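Which Hand Is Best? How Robots Try Out Their Grippers

Think about everything your hands did this morning. You squeezed toothpaste, pulled up a zipper and maybe peeled a banana, all without stopping to plan where each finger should go. A robot has to work all of that out, and it usually has a lot fewer fingers than you do!

The part of a robot that grabs things is called a gripper. Grippers come in many shapes, and engineers love to argue over which one is best. At the Mekley workshop, Teresa Cordeiro and Marichka Antoniuk settle their arguments with a contest. Every gripper gets the same objects and the same number of tries, and then they compare the scores.

Meet Two Grippers

A parallel gripper has 2 flat fingers that slide toward each other, a bit like a crab claw that always stays straight. It's great with boxes and blocks because flat fingers fit nicely against flat sides.

A suction gripper has a soft cup instead of fingers. Air gets pulled out of the cup, and the object sticks to it (try this with a clean bathroom suction hook!). It loves smooth, flat things and has a terrible time with anything full of holes.

Practice Inside a Computer

Before a real arm moves even a little, the team tests in a simulation, a sort of video game where the computer follows the rules of pushing, sliding and falling. If the arm knocks a mug off the table in there, you press reset and the mug is back. Marichka once ran 400 tries in a row while she ate her lunch.
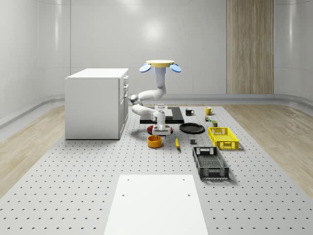
The Plate Problem

The white arm has a parallel gripper, and it's hovering over the middle of a dark red plate. Now, where would you grab a plate? Probably by the rim! The middle is wide and flat, with nothing for two fingers to pinch. So the computer has to learn that hovering over an object is only the start, and that the fingers may need to move over to an edge before they close.

Other things on the table are tricky in their own ways. A banana is curved, so a small twist of the wrist can make a big difference. The mugs have handles, and a finger could go inside one or bump right into it. The little gray cube is much friendlier. And those crates with the mesh sides? Bad news for a suction cup, good news for fingers.

Keeping It Fair

Suppose one gripper gets the cube every time and the other gets the banana every time. You couldn't compare them at all! Teresa makes sure both start with the objects in the same spots, and she changes only the gripper.

Try It Yourself

Collect a spoon, a plastic cup, a sock and a building block. Pick them up using only your thumb and one finger, then again with kitchen tongs. Give each object the same number of tries and write down your scores. Which one did the sock like better?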